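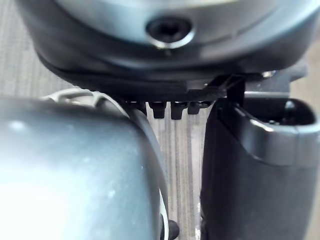
Duvet keeps bunching inside the cover – ties, clips or something else?

ferncreek
I bought a queen duvet from Wekov in July and paid $77 for the cover separately. The cover only has ties in two corners, and the duvet has no loops to tie them to. After a few nights everything slides down to the foot end and I'm left with an empty cover over my chest. Do the clips work, or should I just sew loops on?

old_mill_rd
Sew them. Four loops of cotton tape, one per corner, maybe 14 minutes with a needle if you're slow. I did mine years ago and haven't touched them.

tpk342
Clips are fine. I use the Biltier ones, the kind with a magnet. You don't have to put a needle through a down duvet, and every hole in down-proof fabric leaks feathers.

old_mill_rd
You sew into the bound edge, not into the fabric that holds the down. No leaks if you stay on the edge. My sister had clips and one opened in the dryer and tore the cover.

tpk342
You're supposed to take them off before washing. It's in the instructions.

ferncreek
Mine is polyester fill so feathers aren't a problem. I should have said that. The corners are the annoying part, but the middle shifts too.

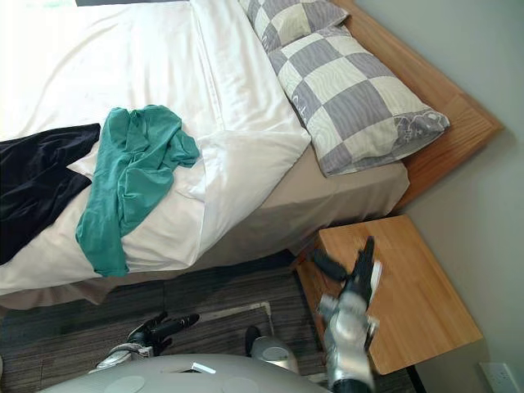
I've also wondered if the cover is too big. The label says queen on both, but the cover is a good three inches wider on each side when I lay them out on the floor.

quietstairs
There's your problem. Queen isn't one size. Measure the duvet itself and buy a cover the same width or an inch smaller. Loops and clips will hold the corners, but the extra cloth still has to go somewhere.

old_mill_rd
Agree with that, except I wouldn't go smaller. Then it bunches the other way – you get lumps along the sides.

quietstairs
One inch doesn't do that with polyester. It does with heavy down, I'll give you that.

mosgate_mom
For the middle, add a tie halfway down each long side. Six points in total. I did it on both kids' beds and they stay put, and they kick a lot.

ferncreek
OK, I have cotton tape left over from a curtain job. I'll do the corners and the two sides and keep this cover for now. Is machine stitching all right, or by hand?

old_mill_rd
Hand. It's too bulky to get under the foot on most machines.

tpk342
I'd still try the clips first.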